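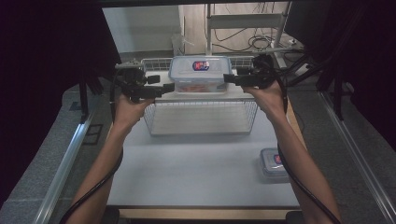
ファークスカ(Farkska)、12月

4.3 把持幅ドリフトによる収録データの不整合

図4 ハンドヘルド型グリッパ2台による収納課題の作業環境。ワイヤーバスケットと蓋付き透明容器を使用する。

本節では、収録期間の途中で発生した把持幅の記録異常について報告する。異常は左グリッパの開閉量にのみ現れ、手先位置と姿勢の推定値には影響しなかった。発見が遅れたため、影響を受けた試行は最終的に177件に達した。

課題は、左右のグリッパで容器を両端から挟み、バスケットへ出し入れするものである(図4)。操作者は両手に1台ずつグリッパを持ち、開閉量は本体からケーブル経由で記録用計算機に送られる。容器の胴部は半透明で、側面はわずかにたわむ。片側の把持が浅いと、持ち上げの途中で容器が傾き、蓋のクリップがバスケットの縁に掛かりやすい。そのため、学習データには左右の開閉量が正しく対応していることが求められる。

最初の兆候は、収録ではなく方策の評価で見つかった。Tirkthorpe拠点の双腕機に学習済みの方策を載せたところ、左手が容器の端面に接触する手前で閉動作を止める挙動が繰り返された。右手だけが容器を押す形になり、容器はバスケットの中で横に滑った。評価を担当したKimutai Kashindyeは、当初これを左腕の手先座標のずれと考え、キャリブレーションを2回やり直したが、挙動は変わらなかった。評価中に容器が落下した試行では、蓋が外れて内容物が卓上に散り、清掃のため作業を中断した。

次に学習データを時系列順に並べ、容器を挟んで静止している区間の開閉量を比較した。容器の幅は一定であるから、この区間の値は試行によらずほぼ同じになるはずである。右グリッパではそのとおりであったが、左グリッパでは収録の後半に向かって値が大きくなっていた。変化は一試行ごとには小さく、隣り合う試行を見比べても気づきにくい。収録時に用いていた検査は、値が可動範囲に収まっているか、欠測がないかの2点だけを調べるもので、今回の異常はどちらにも該当しなかった。

左グリッパを分解したLeire Nietoの調査により、原因は開閉量センサの軸を固定する止めねじの緩みと判明した。使用したLozano製の連結部品は、軸の平らな面にねじの先端を当てて固定する構造である。全閉時に指先同士が当たる衝撃を受けるたび、軸と連結部品の間にわずかな滑りが生じ、それが一方向に蓄積していた。試作段階の耐久試験では3,000回の開閉を行い、滑りは認められなかったが、この試験では物体を挟まず、閉動作の速度も実際の操作より遅かった。試験条件が実使用を代表していなかったことになる。

ケーブルの取り回しも確認した。左右のケーブルは前腕に沿って手前へ下ろしており、腕を伸ばした姿勢ではコネクタに張力がかかりうる。操作者からは「奥の縁に手を伸ばすと左が引っ張られる」との申告が以前にあった。ただし、ケーブルを意図的に引いた状態で記録した信号に欠落や段差は見られず、今回のドリフトとの関連は確認できなかった。張力の問題は別件として扱い、現在も未解決である。

影響を受けた177件の扱いについては、補正と破棄の両方を検討した。静止区間の値を基準に一定のオフセットを引く方法では、把持中の値はそろうものの、同じ試行の中で滑りが起きている場合に閉じ始めの値が合わなくなる。滑りの発生時刻を信号だけから特定することは困難であった。このため該当試行はすべて学習から除外し、第5節の結果には含めていない。位置と姿勢の記録は有効であるので、軌道のみを用いる予備実験では引き続き使用した。

対策として、連結部品を割り締め式に変更し、ねじには緩み止め剤を塗布した。収録手順では、各収録の開始時と終了時にグリッパを全閉および全開とし、得られた値を基準値と比較する操作を加えた。差が許容値を超えた場合、収録ソフトウェアFliltevleyは次の試行の開始を受け付けない。許容値は右グリッパの正常時のばらつきから定めた。

変更後に収録したデータでは、左右とも静止区間の値に時間的な傾向は認められていない。もっとも、新しい連結部品の使用期間はまだ短く、緩みが再発しないと判断できる段階にはない。また、開始時と終了時の比較では、収録中に生じて終了までに元へ戻るような一過性のずれは検出できない。この種のずれを捉えるには、容器を挟んだ区間の値を試行ごとに監視する必要があり、その実装については第6節で述べる。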